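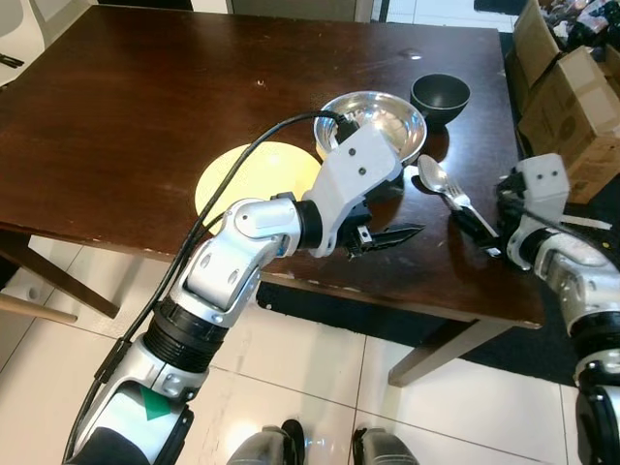 Table Surfaces and Tableware: Finish Notes, Nirthorpe Dining Room

The Nirthorpe set covers furniture and tableware finishes under ordinary room lighting. Captions were written by Constanza Sosa and checked by Eyerusalem Negussie in June. Each entry covers one item or material. Stock numbers refer to the Veluvcombe house inventory.

Table top
Dark brown wood with a glossy finish, slightly scuffed. Pale scratches and small white specks show on the surface. The overhead light gives a bright reflection near the far edge. Entered in the inventory as item 778, condition grade 4.

Mixing bowl
Stainless steel, polished inside. Steel with this finish picks up whatever is next to it, so the interior tone in a photograph should not be used for color matching.

Small bowl
Black ceramic, matte. It stands to the right of the steel bowl and slightly behind it, with its shadow on the table. Matte black against dark brown is a low-contrast pair, and the shadow helps to place the base. Inventory item 34.

Plate
Round, pale yellow. The light is strong enough that the center reads as almost white. For the true color, use the Pereyra swatch card in the drawer and compare under the window, mid-morning.

Spoon and fork
Silver in color, laid side by side on a diagonal in front of the black bowl, handles toward the lower right. Pattern listed as Funmont. The alloy is not recorded in the inventory.

Legs and chair
One light wooden leg on the right, one dark brown leg at the far left, and a pale wooden chair rail next to the dark one. The inventory has no separate entry for the legs.

Care
Wipe the table top with a damp cloth and dry it at once, along the grain. No abrasive pads. Fine scratches may be reduced with paste wax, applied thin and buffed after 4 hours. Deeper ones should be left for refinishing; the last sanding grade used at Nirthorpe was 2000, by hand. Keep steel bowls on a folded towel when they are stacked near the table. Matte ceramic can hold metal marks from flatware, and a mild cream cleanser takes most of them off.

Corrections to item numbers go to Eyerusalem Negussie.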